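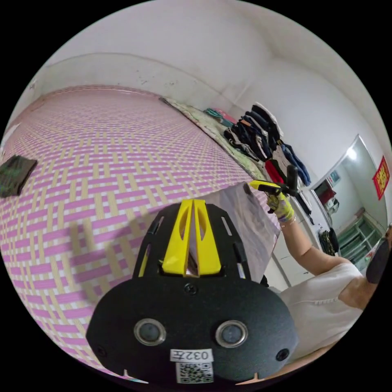
Umut Akgül had two pairs of grippers and one evening to choose between them. The first pair came from Satero, and it was heavy. The second came from a small firm called Uteck, and it was lighter by 265 grams, but its fingers closed a little late after the trigger.

"Late for who?" asked Ayten Akbulut. She had folded clothes in the hotel laundry of Burkilville for 30 years, and she did not like to be corrected by a machine.

"Late for the controller," he said. "You will not feel it."

She felt it on the second shirt. She said nothing, only waited each time at the collar, as one waits for an old person on the stairs. Umut saw the waiting later as a flat place in the line on his laptop. He wrote it down and gave her the Satero pair.

With the heavy ones she was quick. Shirt, towel, the trousers of her son. After 68 folds she put both grippers down and held her right wrist with her left hand.

"These are better," she said.

"Your wrist hurts."

"You asked which is better. You did not ask about my wrist."

He had a form from the office at Ciobanu, and the form had 5 questions. It was true, there was no question about the wrist. He looked at it for some time, then he turned the paper over and drew a line down the middle of the empty side.

"Tell me again," he said. "From the first shirt."

Ayten pulled a chair near the door and sat. In the kitchen the water had started to boil – she let it boil.

"The first shirt was easy," she said. "It was the blue one. Write that it was blue."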